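Pernance Short Film Days: Venue and Screening Safety Checklist, with Comments

Venue: Drovetti Hall, main room and foyer
Inspection date: Thursday, December 20, 2018
Result: open with conditions (see the end)

Please read the comments also when the item is marked OK. Some items are OK for the drama program but will not be OK for the late program, where we have more guests standing.

Marks used: OK / OK with comment / Not OK / Not checked

SECTION A. ENTRANCE AND FOYER

A1. Main doors open fully to the outside. OK

A2. Mat at the entrance lies flat. OK with comment
Comment: The left corner of the mat comes up when the door passes over it. I have put tape on it. The tape should be looked at before each program, as wet shoes make it loose.

A3. Ticket table does not block the way out. Not OK
Comment: The table was standing in front of the right door. I moved it to the wall beside the coat racks. Please leave it there, even if the line of guests becomes less pretty.

A4. Poster stands are stable. OK with comment
Comment: The two tall stands need a sandbag each. The poster for "The Winter in Jilholm" is larger than the others and catches the wind every time the door opens.

A5. Coat racks are loaded evenly. Not checked
Comment: No coats yet at the time of my visit.

SECTION B. SCREENING ROOM

B1. Number of seats agrees with the permit. OK
Comment: The permit is for 62 seated guests. The chairs are set out correctly. Do not add chairs at the back for filmmakers and their families. This was done in May and I had to ask people to stand up again, which was not pleasant for them or for me.

B2. Middle aisle is free over its whole length. OK with comment
Comment: The aisle is free now. During the talk after the films, the microphone stand is usually placed in the middle of it. Use the hand microphone and bring it to the guest who has the question.

B3. Rows are connected to each other. Not OK
Comment: Row 5 is missing two clips, so the last chairs can slide. Clips are in the gray drawer under the sound desk. To be repaired before the first program.

B4. Step lights work. OK with comment
Comment: All are working, but the one nearest to the screen is weak. In a dark film it is almost not visible. Change the bulb when there is time.

B5. Exit signs are lit and not covered. OK
Comment: One director has asked if the sign beside the screen can be covered during her film, as it gives a green color to the night scenes. I understand the wish. The answer is no.

B6. Emergency doors open with one push. OK
Comment: Both tried three times from the inside. The rear one makes a loud noise. It is not dangerous, only loud.

B7. Curtains have a valid fire label. OK with comment
Comment: The label on the left curtain is difficult to read after washing. Ask the hall for the paper certificate and keep a copy in the projection booth.

SECTION C. PROJECTION BOOTH AND SOUND

C1. Projector has free air on all sides. OK with comment
Comment: A box of program books was standing against the air outlet. I removed it. The booth is not a storage room, also not for one evening.

C2. Cables on the floor are covered. Not OK
Comment: The cable from the booth to the left speaker crosses the side aisle without a cover. A rubber cover of 2 meters is needed. Tape alone is not enough in a place where people walk in the dark.

C3. Cables above the floor are tied and have some slack. OK
Comment: Tied well, and without hard bends at the plugs.

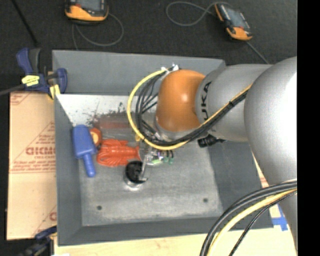

Cables along an arm: wide curve at the joint, small black tie on the link.

C4. Power strips are not connected one into another. OK
Comment: Please keep it so when the musicians come. They often bring their own strips.

C5. Speakers on stands are secured. OK with comment
Comment: The right stand has its safety pin. The pin of the left stand was hanging on its chain and I put it in. The person who builds up the sound should check both pins by hand.

C6. Sound level tested with a full program file. Not checked
Comment: The file of the Arruda film had not arrived. The other films were tested at the level we used last time, and the level was comfortable in the first row. The Arruda film has a gunshot near its beginning, so I want to hear it before the guests do.

C7. Extinguisher in the booth. OK
Comment: Correct type for electrical equipment, seal not broken, pressure in the green part.

SECTION D. STAGE AND TALK WITH THE FILMMAKERS

D1. Edge of the stage is marked. Not OK
Comment: The white tape is worn away at the left side. The guests come up directly from the dark and look into the spotlight. New tape over the full edge, please.

D2. Stairs to the stage have a handrail. OK with comment
Comment: Only on one side. All filmmakers should use this side, and the host should wait for the house lights before calling anybody up.

D3. Chairs for the talk stand away from the edge. OK

D4. Spotlights have safety wires. OK
Comment: All wires are present and closed. I checked them from the ladder.

SECTION E. PEOPLE AND INFORMATION

E1. First aid box is complete. OK with comment
Comment: Complete, but the burn gel is close to its last date. Replace it after this program.

E2. Ushers know the way to the meeting point. Not checked
Comment: The walk takes some 15 minutes with everybody, including the questions. Do it before the doors open.

E3. Content notices are in the foyer and on the program sheet. OK with comment
Comment: The sheet is correct. In the foyer the notice about flashing light is printed too small. Print it again on a full page and hang it at eye level, next to the door of the room.

CONDITIONS BEFORE OPENING

B3, C2 and D1 must be repaired and signed by the evening manager. A3 was solved during the visit but has to be looked at again.
C6 must be done as soon as the missing film is here. If it does not come in time for a test, the program starts without it and the film moves to the next day.
A5 and E2 are to be filled in by hand on the copy at the ticket table.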